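Ticket: arms drop or twist the soft cushions during sofa reset
Site: Skadirwood, residents' lounge
Unit: Cordier two-arm, cushion routine
Status: open, waiting on Clandine support
Priority: medium (it's high if you ask the evening shift)

Hello again, me with the cushions. I said I'd keep a proper log this time instead of ringing up cross, so this is it, added to as I go.

What's happening: the sofa reset runs fine on the firm cushions and then gets in a muddle with the soft pale pink one. Out of 24 tries last night it let go with one gripper 11 times, and the other hand just carried on holding it by the corner like a wet flannel. No error on the tablet at all, it says "complete" and goes on to the next job!

What I've tried so far: restarted the unit, wiped the gripper pads, checked both cables were pushed home at the gripper end. No change from any of it.

Update, 2 pm
Somebody from your side asked where it takes hold. It goes for the two ends, one gripper each, and the middle is left to sag.

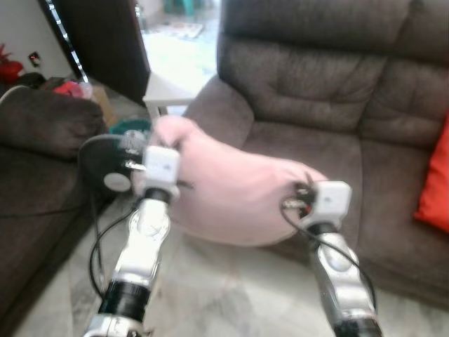
Pink cushion held at both ends, big brown sofa behind.

I had a go at moving the pick points inwards on the tablet, but the slider stops well before the middle. Is that a limit you've set, or is it ours at Skadirwood? Our sister site at Prarkcombe says theirs goes further in, though they're on older software, so I don't know what to make of that.

Update, later on
I've had a reply suggesting we swap the pink cushion for a firmer one. I do see the sense, but I'd like this noted on the ticket please. The residents chose those cushions, and before the unit came, us on evenings did the whole lounge by hand and it took as long as it took. Now the rota has one fewer person on lounges because the unit does them, so when it drops things there isn't a spare pair of hands. I end up standing there watching it, and I could have done the sofas myself in that time and had a chat with people while I was at it. I'm not against it, by the way - my back is a lot happier since it took over the heavy seat pads, and I wouldn't want to go back to those.

Update, teatime
Dropped the lift speed by 2 steps as you asked and ran it again. Much better! It still pinches hard at the ends and the fabric bunches up, but I only had 2 drops all the rest of the shift.
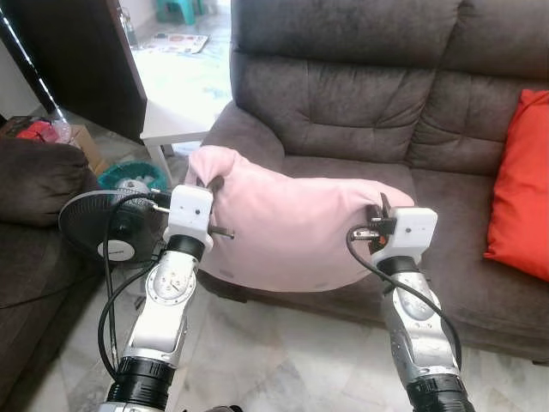

Still to sort
1. Can the slower lift be saved for the soft cushions only? At the moment it slows everything down and the reset runs into supper.
2. Please make it say so when a gripper lets go. A beep would do, anything but "complete".
3. Pick points: I need a yes or no on moving them further in.
4. Could whoever plans the rota get a copy of this? I've asked here and was told to put it through you, which seems a funny way round, but there we are.

I'm on again tomorrow from mid-afternoon if you want me to try anything else. Leave a note on the ticket and not on the tablet please, the tablet lives on charge in the office and I don't see it until I've started.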